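Why My Grandma's Bread Went Flat: A Kitchen Chemistry Report

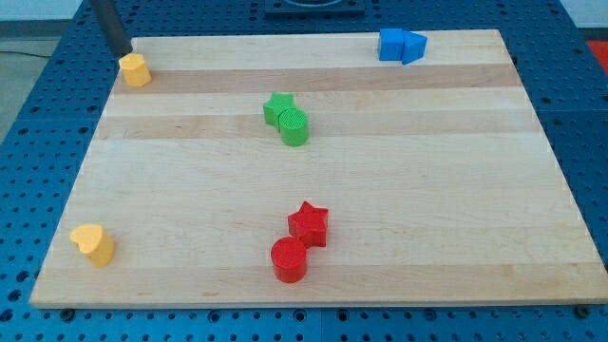 I picked sourdough for my project because my grandma in Salem has kept a starter going forever, and I wanted to know if warm flour really makes it rise faster. I fed three jars the same mix and kept one in the fridge, one on the counter and one on top of the water heater. Getting my head around what goes on inside the jar was the hard part! Sorting it by kind helped, the way the blocks on the board go two yellow, two green, two red and two blue — I made piles for yeast, bacteria, flour and water, and wrote my notes for each pile separately.

The water heater jar won easily. It doubled in 60 minutes less than the counter one, and the fridge jar barely moved (I checked it before bed and again at breakfast). It also smelled a lot more sour than I wanted, kind of like old apples.

I used 400 grams of Toladik bread flour in total, all from the same bag. If I did this again in May, when our kitchen is hotter, I'd put a thermometer in every jar. I only had one and kept moving it around.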